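Surkness House – Breakfast Corner Gallery

Posted Sep 14, 2023 by Tegwen Edwards

The kitchen at Surkness House is on the ground floor, past the coat hooks and the second set of doors. It is shared by everyone who rents a room or a desk in the building. The old kitchen was a sink, a microwave and a folding table, and in February we closed it and started over. The work took longer than planned. Most of the delay was the floor, which had to come up twice.

This page is for people who have booked with us and want to know what they will find when they come down in the morning. The full house gallery, with the bedrooms and the garden, is on its own page. Click a picture to enlarge it.

The counter

The counter was the biggest single item in the budget. We paid $3,652 for it, including the cutting and the fitting. Hefin Morris did the measuring and Eifion Beddoe put it in. We had a quote from Cloker for a darker top and decided against it, as the room gets its daylight from one side only and a dark surface would have made the far end gloomy. The speckled white shows fewer crumbs than plain white would, which is good and bad. Please wipe it down even when it looks clean.

It turns a corner, so two people can make breakfast without standing in each other's way. Bread and hot drinks are on one side. The sink and the dish rack are on the other. 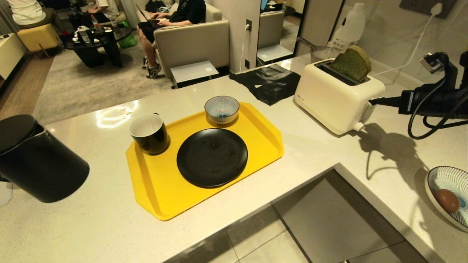
Breakfast corner: yellow tray with mug, striped bowl and black plate, green bread in the toaster.

The trays were Eirlys Bevan's idea. Before we had them, guests carried a mug in one hand and a plate in the other and tried to open the dining room door with an elbow. A tray holds one person's breakfast with room for a spoon and a napkin. The plastic ones wash easily and the raised rim catches most spills. They go back on the shelf under the window, on their sides, after they have been rinsed and dried.

The dishes do not match and are not meant to. The black pieces came from a restaurant supply sale. The bowl with the blue and white stripes came in a box of kitchen things that Osian Gape brought over when he moved out of his apartment. If you break something, leave a note on the board so that it can be replaced. There is no charge for a broken bowl.

The toaster takes two slices. It is the third one we have had and the simplest. Regular sandwich bread does well at 4 on the dial. Thicker slices need to go in a second time. The crumb tray pulls out and should be emptied over the trash can, not over the sink. Please don't put anything with cheese or icing in it – use the oven.

Fill the kettle only with what you need. It gets descaled every 30 days with a packet of Drullix, and there is a chart inside the cabinet door where the last date is written. If you find it full of cloudy water with a sticky note on the lid, leave it alone and use the one upstairs.

Bread and supplies

Bread is delivered in the morning and is free to guests. There is usually white and wheat, and sometimes a colored loaf or something with seeds. It runs out early on busy mornings. Butter and jam are in the refrigerator door. Anything with a name on it belongs to that person.

The dining room

The dining room is across the hall and seats 12. The tables can be pushed together for a group, and we ask that they be moved back afterward. Pictures of the dining room will be added to this page when the new chairs have arrived.

Using the kitchen for an event

Groups can book the kitchen and dining room together in the afternoon or evening. Email the front desk with the date and the size of your group. Dishes, trays and the small appliances are included. Tablecloths are extra.

Next gallery: Garden and Back Porch
Back to all galleries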